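Plallent Hand Gripper Kit: Frequently Asked Questions

Last updated May 15, 2021

What is in the kit?

One hand-held gripper with two black jaws, a wrist camera, a charging cable, a hex key, spare screws and a printed setup card. The memory card is not included. Any standard card from 32 GB up will work.

What is the kit for?

You hold the gripper and do an ordinary job with it, such as clearing a table or putting groceries away. The camera records from the wrist the whole time. The recordings are then used to train a robot arm fitted with the same jaws. You do not need to own an arm to make recordings.

How much does it cost?

The kit is $479. Shipping inside the continental United States is included. Extra jaw sets are sold separately on the Parts page.

Which arms does it work with?

We support the Todum arm and the older Montoya bench arm. The jaws bolt straight onto the Todum. The Montoya needs an adapter plate, which we ship free if you ask for it when you order. Other arms may work, but we don't test them and can't help with mounting.

How heavy is it?

The gripper and camera together weigh about 34 ounces. Most people want a break after a while, especially when reaching across a table. There is a loop on the handle for a wrist strap.

How long does the battery last?

Up to 3 hours of recording on a full charge. You can record while the cable is plugged in, but keep the cable out of the way of the jaws.

Do I need special software?

You need the Brulemby desktop program, which is a free download for Windows and Linux. It copies recordings off the card, lets you trim the start and end, and checks that the camera and jaw readings line up. There is no Mac version at this time.

Can I use it at home, or do I need a lab?

Home is fine. A kitchen or dining table with everyday things on it makes a good work area. Use normal room light. If you have a bright window behind the table, closing the curtains helps, though thin curtains will still let a good deal of light through.

What can it pick up?

Boxes, cups, bottles, packets and most soft packs. Soft packs in plastic film are harder than they look. Bring the jaws down on either side of the pack and close them slowly. Squeeze only until the pack stops sliding. Very flat things, like a single sheet of paper or a coin, are outside what the standard jaws can do. 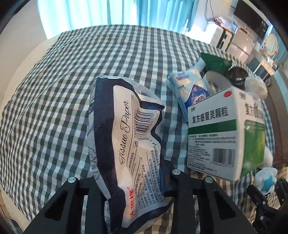 Is it good with plastic packaging?

One buyer wrote to us that the jaws held film-wrapped goods well enough but that the rubber pads picked up dust and began to slip by the end of the first week, and that the setup card should have mentioned cleaning. We agree. Wipe the pads with a damp cloth before each session and let them dry. The new setup card says so.

Why does the picture curve at the edges?

The camera has a very wide lens, so straight lines bend away from the center and the corners of the picture are black. Do not crop or flatten the recordings yourself. Brulemby expects them as they come off the card.

How many recordings do I need?

It depends on the job. Start with one object and one starting position, train on that, and look at the result before you record more. Mixed tables with several kinds of packaging take a lot more recordings than a single cup on a bare surface.

The jaws don't close all the way. What should I do?

Check the silver screws on both jaws. If one has backed out, tighten it with the hex key until it is snug. If the jaws still leave a gap, run the jaw reset from the Tools menu in Brulemby. If that doesn't fix it, contact us and include the serial number from the bottom of the handle.

What is the return policy?

You can return the kit within 30 days in its original box. We refund the purchase price once it has been checked in, normally within 5 business days. Worn pads are not a reason to refuse a return.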